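The Long Hot Office

Why are we all still fighting over the thermostat?

By Marlene Vieira

Half past two in the afternoon and I'm wearing a coat. Indoors. In July. The woman across from me has bare arms and is fanning herself with a takeout menu, and we are, if you care to measure it, one desk apart.

I've been cold at work for most of my adult life. Newspaper office, cold. Insurance place where I did filing for a summer, cold, plus damp. The only warm job I ever had was a bakery and I left that one for the hours. So when my editor asked for a piece on office temperature I said yes before she finished the sentence and then had to go find out whether there was anything to say.

There is. Too much. I filled two notebooks.

Start with the building, because that's where Iason Chrysikopoulos starts. He has balanced air systems for 30 years, mostly in mid-size office blocks, the kind with a dentist on the ground floor and a dropped ceiling all the way up. Balancing means walking around with a hood and a ladder, measuring what comes out of each vent, then nudging dampers until the numbers match the drawings. Slow work. Neck ache. He loves it.

"The drawings are always from before," he told me. Before what? "Before whatever they did." Somebody put up a wall. Somebody took down a wall. The copy room became a meeting room and now eleven people breathe in it with one vent meant for a copier. The thermostat that runs the whole east side ended up inside a supply closet at one place he worked, a small accounting firm called Grastik, and the closet also had the coffee urn in it. Every morning the urn went on, the closet got warm, the thermostat panicked, and the east side froze until lunch. Four winters of this. People brought blankets. One man kept a hot water bottle in his drawer and refilled it from the very urn that was making him cold.

I asked how long it took to fix. Twenty minutes, he said. They moved the urn.

It isn't usually the urn, though. Usually it's glass. Modern offices are in love with glass and the sun comes straight through it onto whoever lost the seating draw. A desk by a west window and a desk by the elevator can live in seperate climates, and a single dial in the hallway is supposed to serve them both. It can't. Doesn't stop anyone turning it.

The dial itself may not be connected to anything, by the way. This is the thing everyone asks Chrysikopoulos at parties. Yes, dummy thermostats are real, yes he has installed them, no he won't say where. He fitted 2 on one floor once, at opposite ends, and the complaints dropped off inside a week. Then a new hire who knew about wiring took the cover off. Ugly month, that.

So people give up on the wall and look after themselves. Walk through any open-plan floor and look down. Space heaters, the small ceramic ones, tucked behind a bag where the facilities people won't spot them. Heated foot mats. Fingerless gloves. A shawl over the chair back that has been there so long it's basically upholstery. And on the other side of the war, the fans. Clip fans, tower fans, the little USB kind that moves about as much air as a bored cat.

At Stateo, a software outfit I visited over a couple of afternoons, the heater people and the fan people had been seated together by accident. Result: heaters running under the desks, fans running on top of them, and the air conditioning working flat out overhead to deal with all of it. Their office manager, Ms. Simanjuntak, found out when the breakers went. She had a spreadsheet. I have rarely met a person so tired of a subject. In one quarter she logged 103 messages about temperature, and she read me a few, standing up, at speed. Too cold. Too hot. Too cold again, same person, same day. "Is it me." "It smells warm." One just said "brr" with a photo of a mitten.

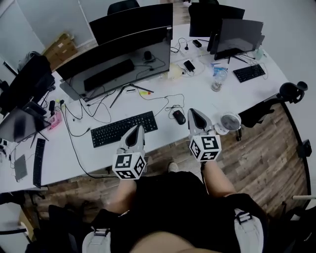

What she did in the end was let people move. No assigned seats by the windows, warm corner and cool corner marked on the floor plan, go where you like. Took some grumbling, mostly from people who'd spent years getting their chair right and didn't want to wheel it across the floor. But the messages fell away. She still has the spreadsheet and I think she misses it a bit.

Does any of it matter? To the work, I mean. I went in assuming cold people type slower and the warm ones doze off, and there is research pointing that way, and other research that mostly shrugs. What struck me more was how much of the complaint is about say. Who gets to touch the dial. Manik, a designer at Stateo who has sat in every corner of that floor, told me the worst summer of her career was not the hottest one. It was the one when they put a plastic lock box over the controls. Same temperature as the year before. She checked. Felt awful anyway.

Clothes come into it too. The suit wearers set the standard long ago and everyone in a thin blouse has been paying for it since. Offices have loosened up but the settings often haven't, so you get a floor of people in shorts and T-shirts being cooled as if for wool. Chrysikopoulos turns it up two degrees in places like that and waits. Doesn't announce it. Announcing is fatal, he says, the minute you send an email everybody starts sweating.

I asked what he'd do for me, if he could. He came by the next morning with the ladder, which I hadn't expected, and put his hand up to the vent over my desk. Then he went and looked at the one over by the printer, which was blowing nothing at all. Shut tight. Someone had taped a magazine cover across it from the inside, one of ours, from a January issue.

He took it down. The woman across from me still has the menu. I'm down to a cardigan, sleeves pushed up, and the coat is on the hook by the door where it ought to have been all allong.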